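Pridcombe Closes Its School Streets to Cars So Children Can Play

Parents in Pridcombe are used to telling their children to stay on the sidewalk. Since the beginning of September, on some streets, they do not have to say it anymore.

The town has started to close 2 streets to traffic every school day, from 3:30 in the afternoon until 6:00. The streets are Lévesque Street, next to the primary school, and the short part of Mill Road which goes from the bakery to the bridge. During these hours cars cannot enter, and the children can play ball, ride bicycles or draw with chalk on the road.

The idea came from a survey which the town sent to families in the spring. It received 316 answers. Most of the families wrote that their children spend less time outside than they wish, and the reason given most often was traffic. Many also wrote that the nearest playground is too far for a small child to go alone.

"We have a park, and it is a nice park, but you need to cross the main road to arrive there," one mother said while she was waiting at the school gate. "My son is seven. I am not ready for this. But he can go to the end of our street with his friends, and I can see him from the kitchen."

The barriers are simple. They are painted metal gates on wheels, made by the local firm Gradetti, and two adults can move them in less than a minute. Residents who live on the closed streets can still drive to their homes, but at walking speed and only with a permit on the windshield. The town has given out 183 of these permits. Ambulances, fire trucks and school buses for disabled children can pass at any time. 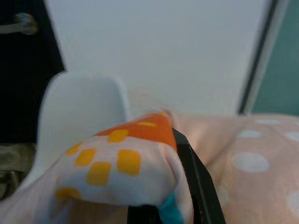
On the first afternoons not many children came, maybe because it was raining. By the second week there were football games at both ends of Lévesque Street, and a long line of children waiting for their turn on a pair of stilts. The toy library Clukia, which has its office above the post office, brings a cart with jump ropes, hoops and balls. Families can borrow these for free, and they must bring them back before the gates are opened.

Some people are less happy. The owner of a shoe store on Mill Road said that the late afternoon is her best time of the day, and that customers who come by car now go to the shopping center outside the town. She asked the town to open the street one hour earlier. A neighbor on Lévesque Street complained about the noise and about balls in his garden. He said he likes children, but he works at night and sleeps until five.

The town answered that it will look at all complaints before the winter. It has already moved one of the gates by a few yards, so that the parking lot behind the stores can be reached from the other side. It also put up a sign which asks players to keep the balls low near the houses.

For the children the rules are short. No child under six can stay without an adult, scooters with a motor are not allowed, and everybody must leave the road when a car with a permit is coming. The rules are written on a board at each gate, with small drawings for those who cannot read yet.

The first period of the project will last until the clocks change. After this the closing time will be 5:00, because of the dark. Families who live on other streets and would like to have the same can write to the town hall, and a request needs the signatures of half of the households on the street. A street of more than 500 yards can be closed only in part.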